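Search this site Search Go Popular searches: pruning, rentals, frost dates

The Plant Swap That Ate Clostport

By Keisha Abernathy

Eight in the morning and the line is already past the hardware store. Wagons, strollers, a guy with a ficus strapped in the passenger seat like a grandparent. Doors don't open until nine. Most of these people know that. They came anyway.

The Clostport plant swap started in a church parking lot with a folding table and a rule: bring one, take one. No money. That was it. Last July the count at the door was 3,878 plants, in a town that has one stoplight and a bakery that closes at noon.

"I wanted to get rid of a jade," says Anika Calloway, who put up the first flyer. "It was too big for the window. I figured six people would come and we'd drink coffee."

Eleven came. Somebody left with the jade. She still gets updates on it.

What gets swapped? Everything, but mostly cuttings. Pothos in jelly jars. Spider plant babies by the shoebox. Tomato starts in spring, way too many tomato starts, then in fall the big sad houseplants people don't want to haul upstairs to a new apartment. Rooted cuttings count as a plant. Unrooted ones go on the maybe table and you can take 2 for 1. There have been arguments about the maybe table.
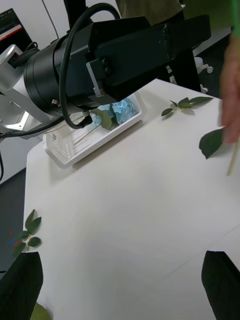

The other arguments are about value. A woman drove over from Kititz with a variegated monstera she'd grown from a single node, and the only thing left by the time she got to the front was mint. She took the mint. She also wrote a letter, two pages, and Calloway pinned it up by the entrance, where it stayed all season. Now there's a shelf in back for rare stuff, rare for rare, and you have to ask. Some regulars hate the shelf. They say it turned a swap into a market, just without the cash. I heard that three times before I got my coat off.

Calloway shrugs at it. "People have always known what their plant was worth. The shelf just means they quit whispering."

Then there's bugs. The bad year was the thrips year, everybody calls it that. One infested hoya, and by August half the windowsills in town had silver streaks on the leaves. So now every pot gets looked over at the door, undersides too, with a hand lens, and anything iffy goes home in a tied bag. It slows the line down alot. It's also how you meet your neighbors, standing there while a stranger flips your begonia over.

Money, finally, because there's always money. The hall costs $3,000 for the season and last year it went up to $4,000. Ruiz-Ortega, the nursery out on the county road, covers the difference - which surprised me, you'd think free plants would hurt them. Apparently not. People go home with a cutting and need a pot, then soil, then a bigger pot.

By eleven the good tables are stripped. Dirt all over the floor. A kid is asking if he can trade a cactus for two smaller cactuses, and the woman across from him is thinking it over pretty seriously.

I brought a snake plant, pulled from my own kitchen, no great loss. Left with a geranium that smells like lemons and a paper towel full of something the man would only call "my aunt's vine." It's in a glass by the sink. Two roots so far.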